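DENIM is a sturdy cotton twill, and it may be the most cheerfully long-lived cloth people have ever worn. It began as tough material for work clothes and ended up in nearly every closet on earth, and the way it is made explains a surprising amount of its charm.

In a twill, each crosswise thread (the weft) passes under two or more lengthwise threads (the warp), and every row is shifted a little to the side. The result is the fine diagonal rib you can feel with a fingernail. In classic blue denim only the warp is dyed. The weft stays white or pale, and so the inside of a pair of jeans is so much lighter than the outside!

We use cookies to improve your reading experience. Accept | Manage settings

The blue itself comes from indigo, a wonderful and rather stubborn dye. It won't dissolve in plain water, so it has to be chemically changed in the vat first. Yarn comes out of the bath a yellowish green and turns blue as the air reaches it, and dyers dip it again and again to build up a deep shade. Much of the color sits near the surface of the yarn. The core stays pale, and as the outside rubs away — at the knees, along the seams, around the pockets — the lighter cotton shows through. 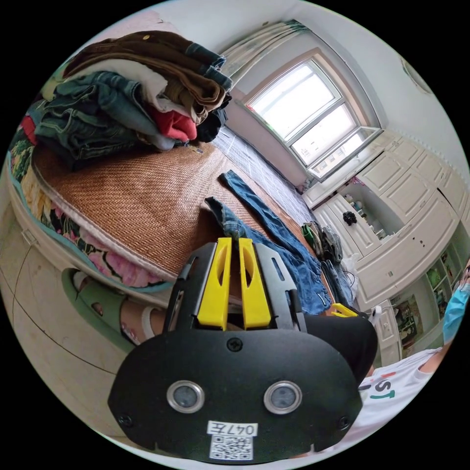 The leg end of a pair of blue denim jeans.

Leg openings are finished in several ways. The traditional hem is folded twice and sewn with a chain stitch, which can pull the cloth slightly as it shrinks and leave a ropy pattern of light and dark that collectors adore. Other jeans have raw edges, turned-up cuffs or a band of elastic at the ankle. Elastic finishes are common on jogger styles and on children's jeans, and they pair well with softer, lighter denims.

Weight is given in ounces per square yard. Shirts use the lightest grades, while heavy work pants can stand up almost by themselves when new. Evander Niven, whose book "The Celham Weavers" is a delight from start to finish, tested 54 lengths of mill cloth and found that the tightest weaves kept their color longest.

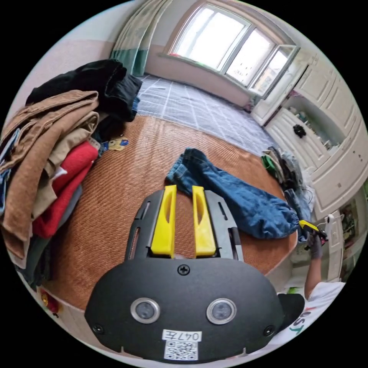
Blue jeans with a gathered elastic cuff, on a woven rattan mat.

Care is simple. Washing inside out in cold water slows fading, and drying on a line is kinder to any stretch fibers than a hot dryer. New dark denim can rub off on pale fabrics, so it is best washed alone the first few times. Small tears are easy to patch from behind, and a row of visible stitches in white thread can look terrific.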